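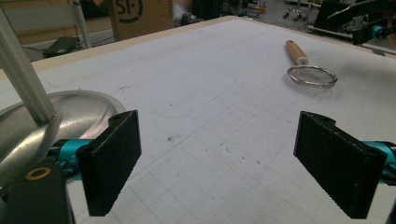

Change the pads before they look like they need it, Bastien Tanguy tells anyone who gets near the Wemura cell. He says it a lot. The shop in Maverville used to wait for a dropped part, then go hunting for the reason, and lose half a morning.

Now there's a number. 2,000 grips and the fingers come off, worn or not. Two screws a side, a wipe, a look at the ribbing under the lamp. Black pads hide wear pretty well so you go by thumb. Smooth spot, bin it.

Then the joints. The blue ones, behind the fingers. Anatole Delaunay moves each by hand with the power off and listens. Gritty is bad. A click is worse. He had a click in August and it was a bushing, cheap part, four days to arrive from Corkach.

Cleaning the board is the job that gets skipped. Specks build up between the fingers' home position and the parts, and the grid is what the crew lines everything up on. Dry brush first, then a damp cloth – never spray, it gets under the edge. Pencil outlines stay untill the layout changes. Delaunay got yelled at once for erasing one.

Test picks after that. Wire mesh is the hard one, a strainer basket gives a little when you squeeze it. Shiny metal is its own headache, the glare throws off the camera and the arm reaches short. Force down first, then speed back up in steps.

The log stood at 1,246 grips when we left, so no pad change that day. Tanguy had the new set out on the bench anyway, still in teh bag.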